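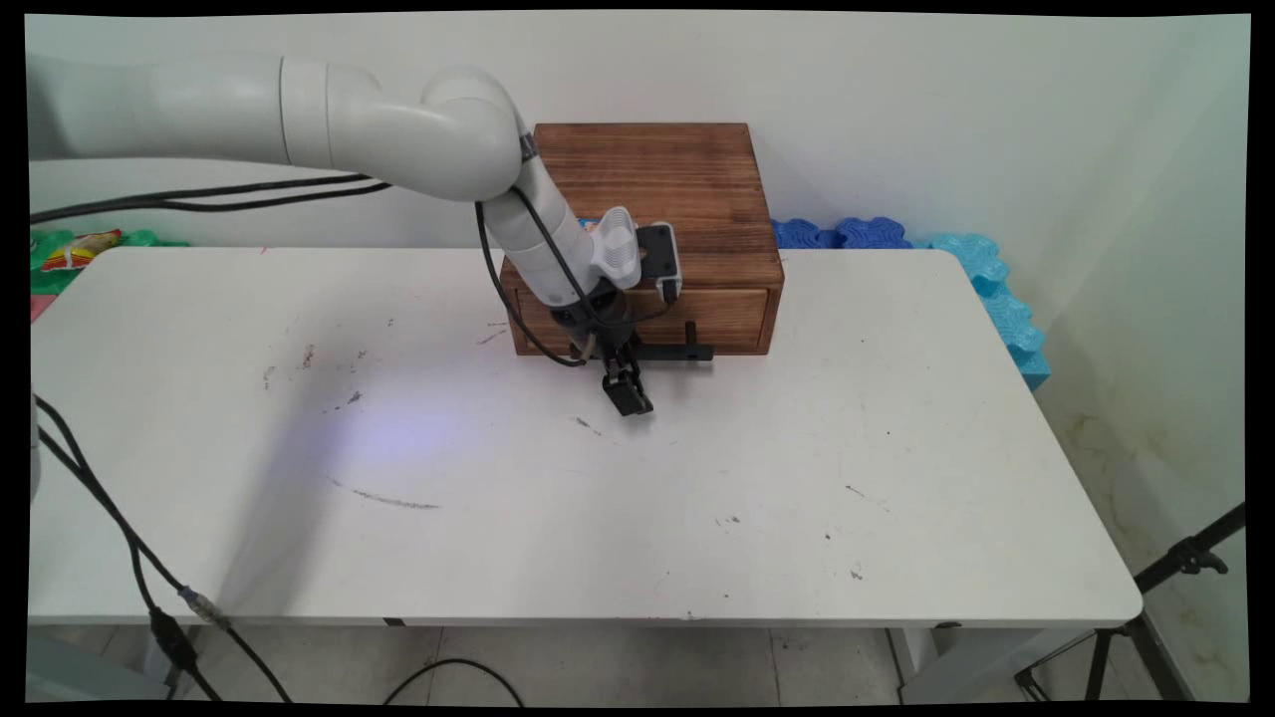

January, notebook entry, drawer work on the white table

Starting this page in the morning, before Savita comes, so that I write what I think and not what we agreed.

The task is still the wooden box with one drawer. In the real job at Wudwood this is the last check before packing: a person opens every drawer, feels if it runs well, closes it, and puts the box on the cart. On a full day that is up to 800 openings for one person. Rattana did this job for five years before she moved to our side, and she told me that her thumb still complains in cold weather. So I don't need to be convinced that an arm should do the pulling. What I need to understand is what the person at the station will do after.

Where we are with the arm

The approach from above is good now. Fingers point straight down and stop a little over the table, in front of the drawer, and then the arm goes in for the handle. Roel wrote the new approach and it is much calmer than the old one. I like that it stops before it touches. Pongsak does not like it, he says it wastes time, and he is correct about the time. But the people at Wudwood will stand near this arm, and a stop that they can see tells them what comes next. I want to keep it until they ask us to remove it.

The handle is the hard part. It sticks out toward the front and it is low, so the fingers have very little room between the handle and the table. If we go too low we scratch the table, and if we go too high we only hold the edge of the metal and it slips. Of the last 9 tries, 5 were clean pulls, 3 slipped and one I stopped by hand because I didn't trust the sound. Not enough for any conclusion. I write it down so we don't remember it better than it was.

The loop of cable at the wrist is too big for my taste. It passes in front of the box when the arm is low. To do: one more clip, higher up. Ask Roel if there is a reason for the length before I shorten it.

Also the dark handle and the dark fingers are difficult to tell apart in the wrist camera picture. Try a strip of pale tape on the inside of the fingers.

Talk with Yupin

Yupin Bunnag leads the packing shift and she was on the phone with me for a long time. Notes, not in order:

She asked who will feel the drawer. I said the arm measures the pulling force. She said force is one thing, but her people also hear a dry runner, and they smell it when the stain is not cured. I had no answer for the smell. So the plan in the Gratum proposal, where the station has no person at all, is wrong in my opinion. I will write to them.

She thinks the checker can become the person who decides on the doubtful boxes. The arm pulls all of them and puts the strange ones aside, and a human looks only at those. She would like this, but she is worried that it will be one person with a lot of responsibility and the same pay as before. I told her this is not my decision, and I felt a bit like a coward when I said it. I promised to put it in the report under its own heading.

Breaks. Today the checkers rotate with the labeling table every two hours, and they talk with each other when they change places. If the arm never needs a break, will the rotation stay? She wants it in writing that it stays. I agree with her.

The word "replace" was on a slide somebody showed them. Please don't use that slide again.

Afternoon, with Savita

Savita read the above and disagrees on one point. She thinks the visible stop will annoy the checkers after the first week, like a car which always brakes too early. We decided to make the length of the stop a setting that the shift lead can change by herself, without calling us. Pongsak will do it.

She also made me lower the pulling speed for the first part of the travel. The box is light and can slide forward with the drawer when we pull fast. At Lozano they used a stop block at the back for a similar job. We could do the same, but then somebody must place every box against the block, and we are giving back the hand work we wanted to take away. First try slow, then block.

Open items
- cable clip at the wrist (me)
- pale tape on fingers, repeat the same tries (me, Rattana)
- stop length as setting (Pongsak)
- letter to Gratum about the station with no person, Savita reads it first
- ask Yupin if two of her checkers can come here for half a day, paid as normal work hours
- quote from Triltico for softer finger pads, still waiting

Rattana says the checkers should try the emergency button themselves when they come, several times each, before we show them anything else. Added to the plan for the visit.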